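# Bustthorpe workshop puts its sorting hand on a fixed service plan

The robotic hand used at the Bretine workshop in Bustthorpe is back on the bench rota after an overhaul of the way it is set up and looked after. The changes came in during July and cover the fingers, the outer covering, the cables and the short set of checks that staff run before the first job of the day.

Bretine uses the hand to develop handling routines for mixed household packaging. The work is done for Bhardwaj, which runs a recycling line at Drundilness and wants a machine that can take over part of the picking there. Bottles and tubs are the main concern at present. They roll, they squash and they come in more shapes than the older two-jaw gripper could manage.

Until this summer the hand was serviced when something went wrong. A finger would begin to close late, or a touch reading would drift, and the bench would stop while a fitter found the cause. The logbook for the spring shows 103 stoppages, most of them short. A worn finger cable was the commonest cause, followed by dirt on the touch patches and connectors that had worked loose at the wrist.

Under the new plan the finger cables are changed after every 2900 grips, whether or not they show wear. The control software keeps the tally and puts up a notice when the limit is near. A full set of cables takes 90 minutes to fit, with the hand removed from the arm and clamped palm upwards. Each cable is tensioned on its own, starting with the thumb, and the finger is then opened and closed by hand before any power goes back on.

The covering gets its own check. It is looked over at the fingertips and at the bends, where it creases most, and a split of any length means a new one. Small nicks used to be taped. That stopped after tape was found to be catching on thin film and pulling it out of place.
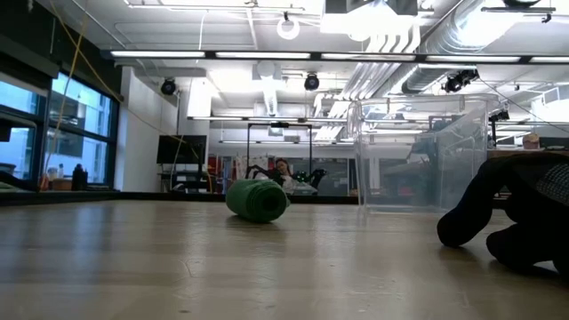

Cleaning is done with a dry cloth first and a barely damp one after that. Solvent wipes are kept away from the touch patches, which lost their grip on the backing when wipes were tried last year. The bench top is wiped at the same time, as grit left on it ends up on the fingertips sooner or later.

The morning check is the part staff notice most. It starts at 7.30 and has to be signed off before the arm will accept a job. The operator homes the arm, closes and opens every finger at low speed, and presses each touch patch with a rubber-ended rod. The readings should rise and fall back to zero. If one stays high, the patch is zeroed once and pressed again. A second high reading means the patch is changed.

After that comes a position check. The arm brings a fingertip down to a set point just clear of the bench and stops there, and the operator slides a feeler gauge underneath. Too tight or too loose, and the height is set again from the wrist. The old routine did this once a week, usually on a Saturday when the bench was quiet, but the height was found to shift whenever the hand had been taken off and put back.

The last step is a trial with an ordinary item. A plastic bottle laid on its side is the usual choice, and the arm has to lift it, carry it over the rim of a bin and let go. The bin matters as well as the bottle. A finger that swings out too far on release will touch the wall, and staff listen for the knock. Three clean lifts in a row are needed for a pass – two and a drop means starting the set again.

Some of the changes are small ones. Spare cables are now cut to length and bagged by finger, where they used to be kept on a reel. The wrist connectors have a screw collar in place of the push fit, and the collar is marked with a line of paint so that any turning shows up. The tension key hangs on a hook by the bench and goes back there at the end of each job.

Bretine says the hand has made 338 lifts in its longest run without a stop since the plan began. Before the change a run of that length would have been unusual. The company has not given a figure for how many stoppages there have been in total over the same period and says it would like a few more months in the log first.

There have been complaints about the time the morning check takes, mainly from the early shift, and the position check may be shortened if the height holds steady through the autumn. The trial lifts will stay. The workshop is also looking at a quick-release plate between the hand and the arm, so that a spare can go on while the first is being recabled. A plate has been drawn up but has yet to be made, and the worry is that another joint at the wrist will add play.

Bhardwaj plans to fit a hand of the same type at Drundilness once the service plan has been written up for its own fitters. Conditions there are dustier and the line runs for longer, so the limit on cable life is expected to be set lower to begin with. Fitters from the site will spend a week at Bustthorpe beforehand and will each be asked to strip and recable a hand on their own.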